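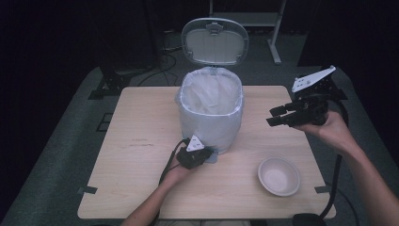

Cleaning robots and the night shift: what has changed at your site?
Facilities and Plant board - 9 replies

sivlundgren
Posted August 2021
We run contract cleaning for an office park, 1333 bins on the schedule. The client wants a trial of the Suveson arm unit on bin emptying and relining from December. Floor scrubbers I understand. Has anyone worked alongside an arm that handles liners, and what happened to the roster?

boilerhouse_ted
Scrubbers took two positions off our nights and added half a position in charging, pad changes and fault calls. Nobody was let go but the hours went to days. Check your penalty rates before you agree to anything.

Anwara Seneviratne
I supervised a Runosance trial at Skimcombe, one floor, 65 bins. Pulling the old liner was fine. Fitting the new one was the slow part. The bag has to be opened, dropped in, and the edge folded over the rim evenly, or it slides down with the first coffee cup. A cleaner takes about 25 seconds. The arm took several times that and then asked for help.

kerbside
What asked for help? A light, a phone?

Anwara Seneviratne
A tablet alert. It went to whichever cleaner was closest, so the same person kept getting interrupted on the washrooms. We moved alerts to one named operator per shift and paid that at the higher grade. I'd insist on it in writing.

grommet_88
Step bins are the wrong target. Standardise on open bins, no lid, no pedal, and half the handling problem disappears. The money is better spent on that than on an arm.

sivlundgren
Tenants own the kitchen bins and they're all lidded. I can't replace 400 of them on my budget.

boilerhouse_ted
Then the arm has to cope with lids and the vendor should prove it on your bins, with your liners. Thin bags behave differently from the heavy ones. Ask for interventions per shift, not success rate.

pn_dunmore
Disagree with the general tone here. I have a crook shoulder from 12 years of lifting bags out of bins. If a machine does the lift and I do the liner, I'm happy with that split. The work that is left is lighter.

Anwara Seneviratne
Fair point, and we did see fewer strain reports on that floor. The other side is that the cleaners said the shift felt more like minding a machine. Two liked it, one asked to transfer. There was also the question of who taught it. Our people spent hours showing the folding action with hand-held grippers, and that time was first booked as training, at base rate. Ingvarsson, our labour hire company, recoded it after a complaint.

grommet_88
If their technique goes into the product they should get more than a recode.

sivlundgren
Useful, thanks. I'll ask for the intervention log, a named operator at grade, and demonstration hours as a separate line. Will post the roster once the trial has run for a month.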